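Remum is a robotic disassembly kit for used desktop computers, sold by the Portuguese firm Barreto. It is built for repair shops and small recycling firms that take in more machines than their staff can open by hand, and it removes reusable parts such as drives, memory and processors. The kit was first offered in December under the working name Amen, which was dropped before the second version.
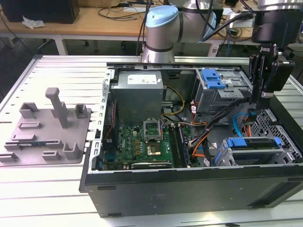
Article by Madalena Guerreiro
Section: Products and equipment

Design

The standard kit consists of a collaborative arm, a two-finger gripper, a slotted aluminium work table and a grey 3D-printed fixture plate. The plate has raised blocks and holders which give removed parts a known resting place. Buyers may print further plates from files supplied with the kit. The table and arm together weigh about 40 kilograms.

The tower is laid on its side with the side panel already off. Remum does not open cases, and a worker is expected to do this first. Drives held in plastic caddies are the simplest parts for the arm to deal with – the caddy gives the fingers something to grip.
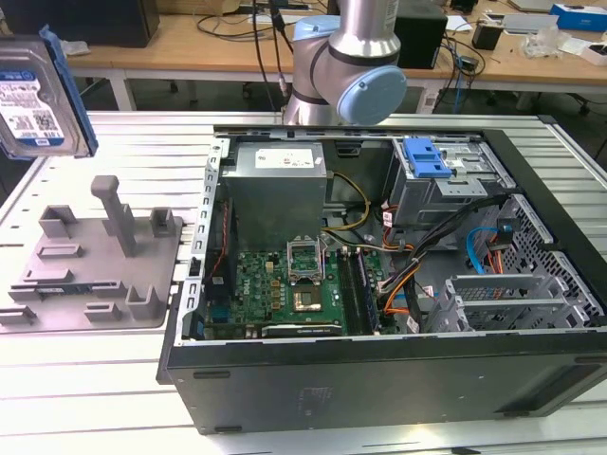 Processors are harder. The retention bracket has to be lifted before the chip can be taken out, and the pins or contacts are easily damaged. Barreto advises new owners to begin with drives and memory and to leave processors until the arm has been set up for the exact board. Loose cables are another common cause of stoppages, and the handbook suggests tying them back.

Software

Tasks are written in Himari, a simple step editor that runs on an ordinary office computer. The parts library listed 564 entries at the release of version 2, most of them for office desktops. Owners can add their own entries, but these are not checked by the firm.
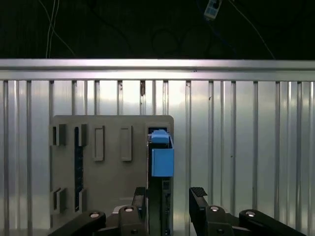 Can Remum be used on laptops?
The kit is sold for desktop towers only, and the parts library has no laptop entries.

Sale and support

Remum is sold outright or on a two-year lease. The lease covers replacement finger pads and software updates – travel for repair visits is charged separately.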